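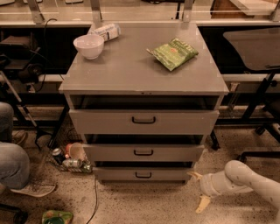 Drawers are the whole problem. People writing about home robots love the arm, the camera, the clever software. I'd trade all of it for a decent handle.

We've been at the Fultotine build since June, in a shared shop, evenings mostly. 700 dollars in parts before anything moved. And what does everybody ask? Can it make coffee. No. Ask if it can open a drawer, a plain office drawer with a U-shaped pull, 5 times in a row without dragging the cabinet along with it. That's a real question and most demos you see online duck it.

My opinion, for what its worth - hobby builders should quit cleaning up first. A bench with nothing on it teaches you nothing. Leave the snack bags out. Leave the cans on the floor. Cables too, within reason. If the arm only works in a tidy room then you have built a very slow toy for tidy rooms.

The Movenon kit people will tell you to start with foam blocks. Fine, 2 evenings of that. Then stop. Real stuff crinkles, rolls, slides off, and you want to find that out early, before you've written 1000 lines of code that assume teh world is made of cubes.

Anyway. Back to the bottom drawer, it sticks.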